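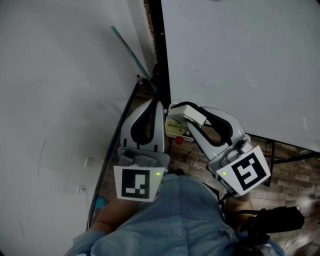
Chemise en jean bleu clair, plancher en bois.

Olia, le troc de bonbons par la poste : vos questions

C'est quoi, Olia ?
Un échange de confiseries entre gourmands curieux ! Vous envoyez un colis de douceurs de votre coin, vous en recevez un d'ailleurs. Nous sommes 278 inscrits, et il y a toujours quelqu'un pour vous faire découvrir un caramel dont vous n'aviez jamais entendu parler.

Comment s'inscrire ?
Par le formulaire, en indiquant vos goûts et vos allergies. Les inscriptions du prochain tour ferment le 2 janvier, et celui d'après part en juin (attention au chocolat, voir plus bas).

Que mettre dans le colis ?
Des bonbons fermés, étiquetés, avec la liste des ingrédients. Le reste, c'est votre fantaisie : réglisse, nougat, pâtes de fruits, bonbons acidulés qui font grimacer… Glissez aussi un petit mot qui raconte d'où ils viennent, on adore ça.

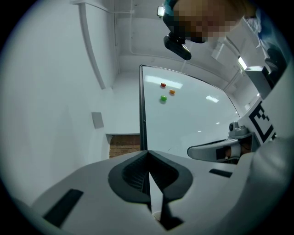
Un rouge, un orange, un vert.

Faut-il trier par couleur ou par parfum ?
Par parfum, surtout pour la menthe et l'anis, qui contaminent tout le monde en deux jours. Une petite boîte Ultell à couvercle vissé fait merveille, un bocal de confiture bien lavé aussi.

Et le chocolat en été ?
Pas au tour de juin, hélas. En revanche les sucres cuits voyagent très bien : les berlingots de la maison Cattaneo sont arrivés entiers à Skallmont après 3 semaines de route, et ils étaient délicieux !

Pourquoi mes bonbons maison collent-ils ?
L'humidité, presque toujours. Le sucre cuit boit l'eau de l'air. Emballez-les dès qu'ils sont froids, un par un, dans du papier ciré, et oubliez le réfrigérateur.

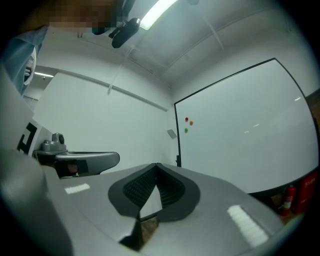 On nous a écrit à ce propos qu'un voile de sucre glace mélangé à un peu de fécule marchait encore mieux que le papier, à condition de bien secouer les bonbons dans une passoire avant de les mettre en boîte. Essayé, adopté, merci !

Les bonbons maison sont-ils acceptés ?
Oui, si votre correspondant a coché la case. Notez la date de fabrication et tous les ingrédients, même la pincée de sel.

Mon colis n'est pas arrivé, que faire ?
Écrivez-nous avec le numéro de suivi. S'il est perdu, nous cherchons un autre membre prêt à vous gâter.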